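Workshop Tips: Recording Towel-Folding Demonstrations on a Home Bench

These notes cover collecting folding episodes with a two-finger gripper and a wrist camera, teleoperated, in an ordinary laundry room or kitchen. They assume the arm is already calibrated and the recording software runs without dropping data. Most of what follows was worked out on the Flesside towel set, 3829 episodes kept, over one long winter.

Choosing towels

Use towels that have been through the wash several times. New terry is stiff with finish and holds a fold that an older towel will not. Mix weights. A set made only of thick bath towels teaches a grasp height that fails on anything thin.

Include towels with different faces. Looped pile on one side and flat weave on the other gives the policy a usable cue for which side is up. Stripes and large lettering are fine and should be in the set, but no single pattern should exceed a tenth of the episodes.

Retire a towel when loops start to pull. Snagged loops catch on fingertips and the release goes bad.

Covering the table

A bare, shiny tabletop throws glare into a wrist camera and lets the towel slide. Put down a cotton cover and clip it at the corners underneath. Rotate covers every 2 sessions, plain and printed both. Iron them. A crease in the cover looks a lot like a towel edge from close up, and the operator will be fooled before the model is.

Starting positions

Drop the towel from elbow height and leave it where it lands. Do not straighten it. If every episode begins with the towel square to the table, the policy will work on square towels and nothing else. For one episode in four, turn the towel by hand to an angle you have not used that day.

The pinch

Bring the fingers in low, with the tips slightly open, and gather a small fold before closing. Closing on a flat towel from straight above usually gets loops and no backing. Aim for a point on or near the woven border, where there is less pile to compress. 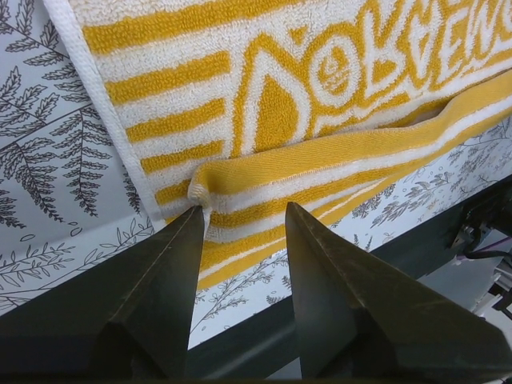
Hold the closed grip for half a second before lifting. This gives a clean segment boundary in the recording and makes the grasp easy to label later. Operators in a hurry skip it, and their episodes have to be trimmed by hand.

Lift only as far as the fold needs. A high lift swings the loose end, and the swing is different every time. Keep the path low and even, lay the edge down, then open the fingers fully before backing away.

Failed grasps

Keep them, up to a point. An episode with one missed pinch followed by a good recovery is worth having. An episode with three misses is usually an operator problem and should be discarded. Tag recoveries separately at the time of recording — going back through a week of files to find them is slow work.

Lighting

Fix the exposure before the first episode. Auto exposure will shift each time white terry fills the view. Late afternoon sun through a side window is useful variety in small amounts. Past 4 p.m. in October we closed the blind and used the overhead lamp.

Cleaning

Terry sheds. Wipe the fingers with a dry cloth every 11 episodes and check the camera lens at the same time. Lint on the lens shows as a soft gray patch that is easy to miss on a small monitor. Vacuum the finger joints weekly.

Cables

Route cables along the arm with enough slack for full wrist rotation, then run the wrist through its range once by hand with power off. Hook-and-loop ties are easier to adjust than zip ties.

File naming and storage

Put the towel, the cover and the operator in the metadata, not in the file name. Names get too long and people abbreviate them differently. The Tarero and Arriaga sets were merged from two benches with different naming habits, and 900 episodes had to be relabeled.

Back up at the end of each session and replay the first and last episode from the backup copy.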